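**New this May: *Jivside*, an audiobook by Vandana Solanki, read by Edvin Midtbø**

I've been putting off writing this because I'm hopeless at boasting, but my publisher, Vokside, says a press release has to come from someone – so hello, I'm Vandana, and I've got an audiobook coming out in May!

*Jivside* is a memoir about the year I left my job and learnt to walk long distances with my father, who had never walked further than the bus stop and complained the whole way (I've left most of the complaining in). It covers 1187 miles and 30 short chapters, so you can listen to one while the potatoes boil.

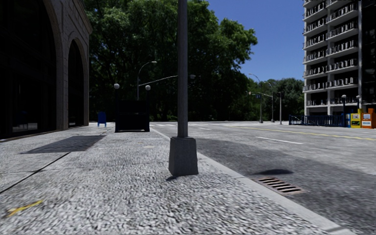
Edvin Midtbø does the reading. I'd wanted to do it myself, and I got as far as chapter 5 before our producer, Halvard Forsberg, kindly took me out for soup and played me the tape. Edvin came in the next morning and read my father's lines so well that I had to go and stand in the corridor. He's also much better at the funny bits than I am, and I wrote them.

Jhosep Zapata wrote the music between chapters, mostly guitar, with a bit of accordion near the end that I asked for and won't apologise for.

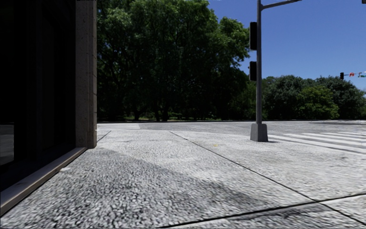 *A stone column at the corner of the building, with pale paving running alongside.*

There's a 60-minute conversation between Edvin and me tacked on after the last chapter, where we argue about endings and I talk over him a lot. Sorry, Edvin.

Review copies and interviews: please ask for Ottar Bråten at Vokside. He has the sample chapters too, and mornings are best for catching him.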